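Rondville Club Chess Clock, second version: review after one term
August 29, 2018

The Rondville is a digital chess clock aimed at schools and junior clubs. We bought a batch for the lunchtime chess group at Ollcombe, where the previous clocks were wind-up models from Idahosa with flags that dropped at different times depending on which way the case leaned. The group runs for key stage 2 pupils and the clocks are set up and packed away by the children.

Setting the time

There are 33 preset programs, printed on a card that slides into the base. Most primary games need only a handful of them. We used program 4 (ten minutes each, no increment) for the ladder and program 11 (fifteen minutes plus five seconds a move) for matches. The clock remembers the last program used after it is switched off, so a Year 5 pupil can start a game with one switch and one button.

Manual setting is less good. Each digit is entered separately, and there is no way back to the previous digit without starting again. Adjusting the time after an illegal move means holding the pause button for 2 seconds, then stepping through every field. Allow a minute for it. The older Pradel clock does the same job with a plus and a minus key.

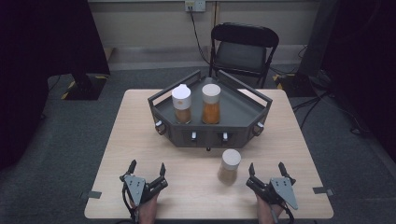

Two jars in the grey tray.

The rocker

A single rocker bar runs across the top. Travel is short and the click is clear enough to feel in a noisy room. Light presses near the pivot do not always register, and younger children tend to press there. We told them to use the outer end of the bar and the missed presses stopped, apart from one unit which was faulty from new and was exchanged.

The display digits are tall and legible from the far side of a board. Contrast falls off when the clock is viewed from above, so a teacher walking between games has to bend down to read it. There is no backlight. A small triangle shows whose clock is running, and it could usefully be larger.

Sound

The end-of-time beep can be turned off, but only per program. Switch programs and it comes back on. With several boards in one room this is a nuisance, and the manual mentions it only in a footnote.

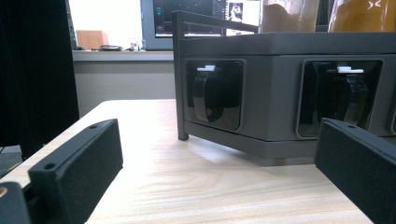
The grey unit on the table, windows to the front.

Batteries and case

Each clock takes 2 AA cells, supplied. We logged one unit in full: 464 games from the start of the summer term in April, still on the original pair. The battery door is held by a clip and has no screw, which some schools will want to check against their own rules. The case marks easily but has not cracked, including after a fall on to a hard floor. The rubber feet are glued and one has come off.

Against the Pradel

The Pradel is easier to adjust mid-game and has a better display. It costs more, takes a less common battery and has a lever that can be bent. For a group that plays to fixed time limits and rarely needs an arbiter, the Rondville is the more practical buy. For inter-school matches with penalties, I would still take the Pradel.

Good: simple to start, remembers the last program, long battery life.
Less good: slow manual setting, beep returns when the program is changed, display weak from above.
Rating: four out of five.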